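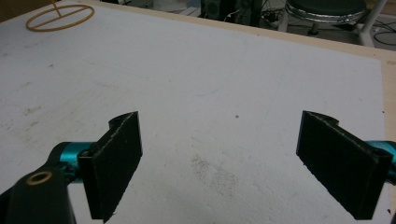 그림 1. 흰 판과 서로 마주 보는 검은색 패드 한 쌍

홈 강의계획 주차별 자료 과제 공지 자료실

물질문화사 입문 6주차 강의노트
수입 대장의 사료적 성격: 피넬(Pinell) 시립박물관 철도 자료군

1. 범위

지난주에는 유물의 물리적 특징을 기록하는 방법을 다루었다. 이번 주의 대상은 유물을 둘러싼 문서, 그중에서도 수입 대장(accession register)이다. 대장은 소장품의 목록으로 쓰이지만 그 자체가 작성자와 작성 시점을 가진 사료이기도 하다. 강의에서는 피넬 시립박물관이 오티도프(Otidov) 철도회사로부터 인수한 자료군을 사례로 사용한다. 전체 3,171건이며, 승차권, 제복 단추, 신호등, 역무 일지, 사내 표창품이 섞여 있다.

2. 용어

수입(accession): 기관이 자료의 법적 소유권을 취득하고 이를 기록하는 행위. 물품의 도착일과 수입일은 일치하지 않을 수 있다.
출처(provenance): 제작 이후의 소유와 이동의 이력. 고고 자료에서 쓰는 출토지(provenience)와 구별한다.
원질서: 생산 기관이 업무 과정에서 부여한 배열. 인수 과정에서 훼손된 경우 복원의 근거를 별도로 적는다.
소급 등록: 과거에 들어온 물품을 사후에 등록하는 것. 대장에는 등록일만 남고 입수일은 빈칸인 경우가 많다.

3. 대장의 구조

피넬 대장은 2권으로 되어 있다. 제1권은 괘선이 인쇄된 장부로 번호, 품명, 입수처, 비고의 네 칸을 갖는다. 제2권에는 재질과 보관 위치 칸이 추가되었고 비고란은 절반 너비로 줄었다. 서식이 바뀌면 기록되는 정보의 종류도 바뀐다. 제1권의 비고란에는 기증자의 진술이 문장으로 적혀 있으나 제2권에서는 약어로 대체되며, 이 시기 이후 기증자의 말은 대장에서 거의 확인되지 않는다. 편지철을 병행해서 보아야 하는 구간이다.

번호 체계에도 유의할 것. 제1권은 입수 순서에 따른 연속 번호를 쓰고, 제2권은 수입 연도와 묶음 번호를 결합한다. 동일한 물품이 두 체계에 각각 등록된 사례가 있으므로 건수를 그대로 합산하면 안 된다.

4. 사례: 만사노 역의 표창 시계

대장 제1권에 "회중시계, 은제, 만사노(Manzano) 역장 근속 표창"이라는 항목이 있다. 입수처는 "회사"로만 되어 있다. 이 항목에서 직접 확인되는 내용은 등록자가 해당 물품을 은제 시계로 판단했다는 점과, 표창품으로 전해 들었거나 그렇게 추정했다는 점까지이다. 역장이 시계를 실제로 수령했는지는 대장만으로 알 수 없다.

로시오 비야누에바(Rocío Villanueva)는 이 항목을 회사의 급여 장부와 대조하여, 표창 대상자 명단에 만사노 역장이 들어 있으나 수령 서명란이 비어 있음을 지적하였다. 비야누에바의 해석은 시계가 수여되지 않은 채 본사에 보관되다가 자료 이관 때 함께 넘어왔다는 것이다. 입수처가 개인명이 아닌 "회사"인 점과 부합한다.

와지드 키아니(Wajid Kiani)는 이에 대해 두 가지 반론을 제기한다. 첫째, 같은 급여 장부에서 서명란이 빈 항목은 만사노 외에도 다수이며, 그중 일부는 유족이 실물을 소장하고 있다. 둘째, 제1권의 등록자는 퇴직자가 본사를 통해 기증한 물품도 "회사"로 적는 관행이 있었다. 따라서 입수처 표기를 근거로 삼으려면 등록자별 표기 습관을 먼저 정리해야 한다. 키아니의 표본은 제1권의 첫 1,000건이고 나머지 구간은 검토되지 않았다.

두 견해 모두 시계 뒷면의 각인을 결정적 증거로 보지 않는다. 각인은 수여 전에 일괄 제작되었다.

5. 침묵의 해석

대장의 빈칸은 다음 중 하나로 읽는다. 정보가 없었던 경우, 정보가 있었으나 서식에 칸이 없었던 경우, 등록자가 불필요하다고 본 경우, 소급 등록이어서 확인이 불가능했던 경우. 어느 쪽인지 판단할 수 없으면 "미상"으로 적고 "없음"으로 적지 않는다. 과제에서 이 구분을 지키지 않은 답안은 감점한다.

누르난베르크(Nurnanberg) 지선의 자료는 빈칸 비율이 특히 높다. 지선 폐지 후 창고째 인수되어 약 1,000건이 한 번에 소급 등록되었기 때문이다. 필체와 잉크가 이 구간 전체에서 동일하고, 품명도 "등", "등 부속", "등 부속 기타"처럼 단순화되어 있다. 이 구간의 품명은 분류의 근거로 쓰지 말고 실물 조사표와 함께 인용할 것.

6. 인용 형식

권차, 면수, 항목 번호, 필드명의 순서로 적는다. 전사문은 원문의 철자와 약어를 유지하고, 보충한 글자는 대괄호로 표시한다. 삭제선이 있는 글자는 판독 가능한 범위에서 옮기고 각주에 삭제 사실을 밝힌다. 영상 자료나 해설 패널의 문장을 대장의 기록처럼 인용하지 않는다.

7. 과제 2

자료실에 있는 대장 사본에서 연속된 한 면을 골라 전사하고, 입수처 칸의 표기 방식을 한 쪽 이내로 분석한다. 누르난베르크 구간을 선택한 경우 실물 조사표를 첨부한다. 제출은 화요일 수업 시작 전까지, 인쇄본으로 받는다.

다음 주 읽기: 역무 일지 발췌본 전체, 편지철 목록의 서문. 편지철 본문은 열람실에서만 볼 수 있다.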